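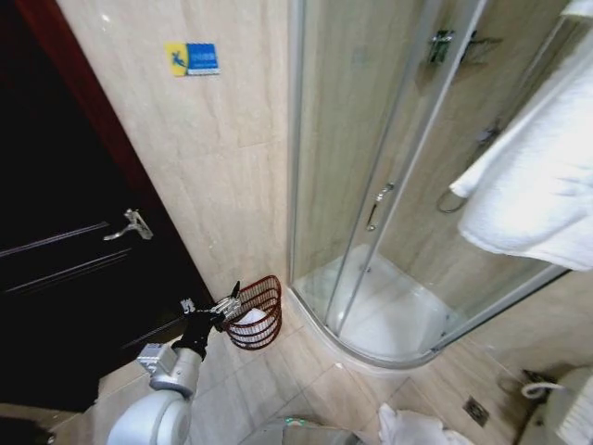

Dark red wire basket: six months on the bathroom floor

Filed under: Home & Bath > Storage > Reader Reviews
Last updated: 2023-11-02

I bought this basket in May when we were staying near Azevedo and the bathroom had exactly zero places to put anything. Lovely beige marble-look tile, curved glass shower in the corner, not a shelf to be seen! It was on the clearance table at Tuvidholm (item 3137, if they still stock it) and I paid $8, so my expectations were pretty low.

Well, I'm a fan. It sits on the floor against the wall and doesn't get in the way of the sliding shower doors, which matters a lot in a bathroom where you're already turning sideways to brush your teeth. The wire is in flat-ish horizontal bands, so you can see what's in there without rummaging, and the rim is easy to grab when you need to shift it for mopping. Colour is a proper dark red, a bit moodier than the orangey thing on the website. I like it with the dark door. My sister-in-law Socorro Chávez says it looks like it belongs in a bakery, and she's not wrong, but she's also asked me twice where I got it.

Gripes? The open sides mean small stuff escapes. Hair ties, gone. Cotton pads, forget it. I keep cloths in mine and a bag for the little bits. It also slides on smooth tile if you nudge it with your foot, so I stuck felt dots underneath (they got gross, use rubber ones).

I did look at the Hitero one as well, which has a liner and a lid, but it's taller and I didn't want a lid to wrestle with while dripping.

Would buy again, probably in white for the laundry.

Natália Baptista, Sendthorpe

We use cookies to remember your favourites and keep the site running. Accept all | Manage settings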